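Jekent hand controller for teaching pick-and-place, reviewed after a month of use
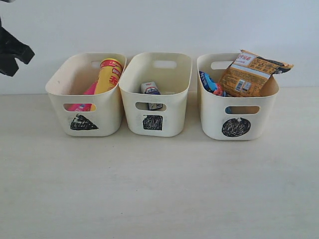 The Jekent is a handheld controller for driving an arm and gripper while the software records your moves as a demonstration. I bought ours in May for sorting work at Urkeldale, and by now we have 456 usable runs from it. Our task is grocery items into bins, and each bin goes by the shape marked on its front – triangle, square or circle. The small carton in the square bin is the sort of thing it does well. A tall canister like the yellow one under the triangle takes more care, as you have to clear the rim and then tilt.

Setup took most of a Wednesday. The manual skips the wrist calibration, so do that first. Tracking is steady, and the trigger gives fine control over how far the fingers close.

Snack bags are the weak spot. There is no force feedback, so you judge the squeeze by eye. Oona Ikonen threw out 118 runs, mostly bags.

The battery lasts around 3 hours. Storage stops at 500 runs per project, then you export and start a new one – a nuisance. The older Drikden had no such limit but drifted badly. I would buy the Jekent again for rigid items.

Halima Mushi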